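Plellen Cast Register
Section 4: Setting up a serial and its cast

Before starting this section, install Plellen on the production office machine and create at least one editor account (Section 2). Readers who only need to look up credits can go straight to Section 7.
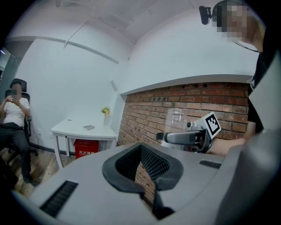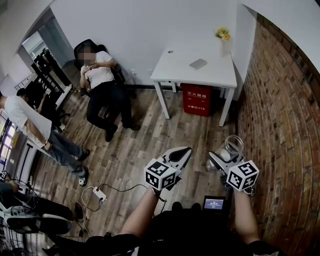
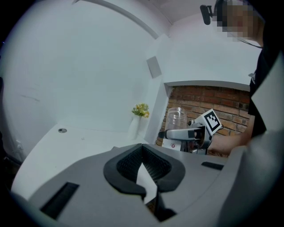 4.1 Creating the serial

1. Log in with an editor account and open the Serials tab.
2. Select New serial.
3. Type the title as it will appear on screen. The title field accepts up to 60 characters, including spaces.
4. Choose the channel from the list. If the channel is missing, an administrator must add it under Settings > Channels.
5. Enter the number of episodes ordered. For an open-ended daily serial, leave the field blank and tick Running order open.
6. Select Save. The register assigns a serial code, which cannot be changed afterwards.

Note: The serial code is printed on call sheets and payment slips. Check the channel before saving.

4.2 Adding performers

Each performer has one record in the register, however many serials he or she appears in. Parts are attached to the record later (4.3).

1. Open the People tab and search for the surname. Search again with any other spelling in use.
2. If there is no match, select New person.
3. Fill in Legal name. This name goes to contracts and is hidden from general users.
4. Fill in Screen name. If it is the same as the legal name, tick Copy.
5. Under Type, choose Regular, Recurring, Guest or Background.
6. Add an agent or contact number and select Save.

Accented letters are kept in all printed output. Procházka and Prochazka are treated as the same word in searches, so an entry for Svatopluk Procházka will be found either way.

Caution: Do not create a second record when a performer changes screen name. Open the existing record, select Add screen name and enter the episode from which the new name applies. Earlier credits keep the old name. Duplicate records can be merged by an administrator only, and the merge cannot be undone.

4.3 Attaching parts

1. Open the serial and select Parts.
2. Select New part and type the name of the character.
3. Under Played by, pick the performer.
4. Enter the first episode. Leave the last episode blank while the part is continuing.
5. Set the relationship, if wanted (brother of, employer of and so on). The other character must already be in the list.
6. Select Save.

Where a part is recast, close the first performer's entry at his or her last episode and add a second line beneath the same part. In the Brestthorpe register, for instance, the part of the elder sister in Kurkura is held as one part with two lines, Sobia Mengal followed by Shamim Yousafzai. The end credits pick up the right name for each episode.

Note: Flashback scenes may bring back the first performer after a recast. Tick Extra appearance on the episode page. Do not reopen the closed line.

4.4 Billing order

Billing order is set for each serial and can be changed for a single episode.

1. Open the serial and select Billing.
2. Drag the names into order, or type a position beside each.
3. Names that share a card are given the same position and are printed alphabetically by surname.
4. To lock a name in place, select the padlock. Locked names do not move when others are added.
5. Select Preview. Check that no card runs over.

A roll can hold 200 names. A single card can hold up to 40 characters per line. Longer screen names are broken at a space, or at a hyphen if there is no space.

Caution: Changing the serial billing overwrites unlocked episode billing from the current episode onwards. Episodes marked Delivered are not affected.

4.5 Importing an older cast list

Lists kept in a spreadsheet can be imported if they have one performer per row.

1. Save the sheet as CSV with the columns in this order: legal name, screen name, part, first episode, last episode.
2. Select Tools > Import and choose the file.
3. Review the rows shown in amber. These may match a person already in the register.
4. For each amber row, choose Same person or New person.
5. Select Finish.

The limit is 2000 rows per file. Split longer lists by serial. Rows without a part are imported as people only and can be attached later as in 4.3.

If the import stops with message I-3, the file contains a blank legal name. Correct the row named in the message and start again from step 2; rows already accepted are skipped.

4.6 Editor rights

Register holders are set under Settings > Rights. An editor can be limited to one serial or to one channel. At Cheema, Naheed Jafri holds full rights and Usman Lodhi holds rights for billing only, so changes to parts must go through the first account. Rights take effect at the next log-in.

Continue to Section 5, Episode pages and call sheets.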